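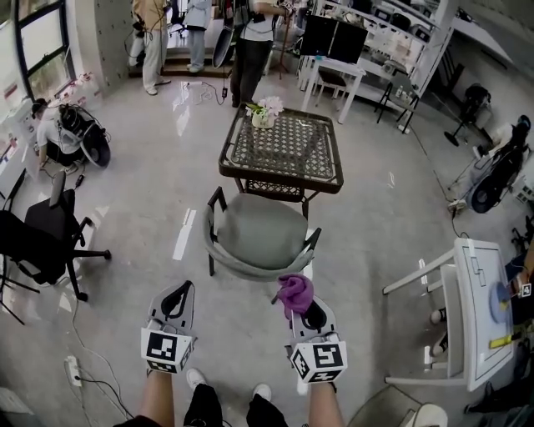
Why does a cloth pick up dust?

Run a finger along a shelf that has been left alone for a while and you will find a soft grey fluff. That is dust. It is made of tiny bits of lots of things: threads from clothes, soil from shoes, flakes of skin, and pollen from plants. Most of the bits are too small to see one at a time.

Dust lands on anything flat. Tables, desks and windowsills get the most, but it also settles on the arms of chairs and in small gaps. A table with a woven pattern under glass is easier to clean than one without the glass, as the dust stays on top and can't drop into the holes.

What is a microfibre cloth?

Micro means very small. A microfibre is a thread much thinner than a hair from your head. Thousands of these threads are joined together to make a cloth that feels soft and a bit fuzzy.

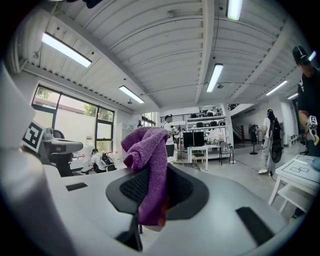

The fuzzy part does the work. All those threads give the dust plenty of places to get stuck. A smooth cloth has fewer places, so it often pushes the dust along until it falls off the edge and lands on the floor.

How to dust a table

1. Ask a grown-up which table you can clean.
2. Move small things out of the way. If there is a vase of flowers, use both hands – it may have water in it.
3. Fold the cloth in half, then in half again.
4. Start at the far side and wipe slowly towards you.
5. When the cloth looks grey, turn it to a clean part.
6. Put everything back.

Start with high places and finish with low ones. Dust falls down, so if you clean the floor first you will have to do it again.

Washing the cloth

Shake the cloth outside, then wash it in warm water with a little soap. Don't use fabric softener. It coats the threads and they can't hold dust as well. Hang the cloth up and let it dry before you put it away.

Words to know

Fibre: a thin thread.
Pollen: a fine powder made by flowers.

Written by Syafiqah Khoo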